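Flovitz Bin Cell - Demo Bench and Open Day

Home > Equipment > Bench cells > Flovitz

In short
Seven-joint arm, parallel gripper, four bins, one table. Picks small parts out of open bins. Runs from the Stoltusik planner, same software on the screen and on the hardware. Sold as a kit or built up by us. Open day at the Flellmont shop, details further down.

What it's for
Small shops mostly. Kitting, sorting returns, pulling mixed parts for a repair counter. Also teaching labs, we get a lot of calls from those. Not meant for heavy stuff. If your part weighs more than a full coffee mug call Pascual first, don't just order.

What you'll see at the demo
We start on the simulator, up on the big monitor, then go over to the bench. Same job both times. The first half is Trinidad Ojeda at the keyboard, setting up a pick from nothing: load the table, place the bins, tell the arm which one to go into. Takes her nearly 20 minutes with people asking questions. Less without.

Ask questions anyway.

The deep reach is the part people want to see. Getting a gripper down into a bin without clipping the wall is harder than it looks, and the end bin is the worst one because the arm has to fold over itself to come in straight. Stoltusik works out the elbow first and then the wrist. Older version did it the other way and we had a lot of bumped rims.

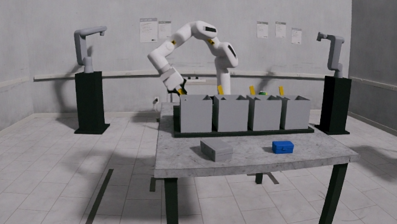

Render: D. Valdebenito / Flellmont demo room, Stoltusik viewer

White arm is the one doing the work, coming down into the far left bin. The two gray arms on the pedestals stay parked for this job. They're in the model so the planner knows to keep clear of them, and you can switch them on for the two-sided jobs (separate license, see below). The closed cases at the front of the table are there as obstacles. You can drag them wherever you like during the session and make the planner's life hard. Dardo likes it when people do this. Trinidad less so.

Changes since the last open day
- Bins can now be moved as a group, with the tray. Used to be one at a time.
- Gripper finger clearance shows up as a number on screen, not just a color
- Faster re-plan when something on the table moves
- Fixed the bug where a parked arm dropped out of the collision check after a restart. Thanks to Glenys Holroyd for sending in the logs, and for being patient about it
- Help pages rewritten, still a few old screenshots in there, we know

What comes in the kit
Arm and controller
Parallel gripper, one set of fingers (spares extra)
Open-top bins, set of four
Tray
Stoltusik planner, one seat
Cables, mounting plate, paper manual

Not included: table, pedestals, second and third arms, PC. We can quote any of it. Tables are slow at the moment, order early. A lot of customers use a bench they already have and thats fine as long as it doesn't rock. Push on it. If it rocks, it's no good.

Licenses
Single arm: included.
Multi arm: extra, per cell.
Viewer only: free, ask for a link. Good for showing your boss. Opens the same files you'll see at the demo but you can't save changes.

Open day
02/08/2019, Flellmont shop, rear entrance. Doors at 9. We run the demo in groups of 8 so everyone can get near the keyboard, please sign up for a slot. If your slot is full put your name down anyway, people cancel.

Bring a part if you have one that's giving you trouble. Small enough for the gripper, clean, no oil. Abelardo Maldonado will be scanning parts at the side desk and loading them into the viewer so you can watch a pick planned on your own piece. We can't promise to get to everyones.

Closed shoes for the bench half. No need for the simulator half but you'll be walking through the shop anyhow so just wear them.

Parking behind the building, coffee inside, lunch is on your own. The Lý place across the road is good and quick.

Can't make it
Pascual Sosa does the same session over a screen share, simulator only. Email the sales desk with "bin demo" in the subject line and a couple of times that suit you. He'll need to know your part size and how many bins you want. Drawings help, phone snaps are OK too.

Price
On request. Depends on the table and the license mostly. Teaching labs get a discount, mention it when you write.

Related: spare fingers / bin sets / pedestal mounts / Stoltusik release notes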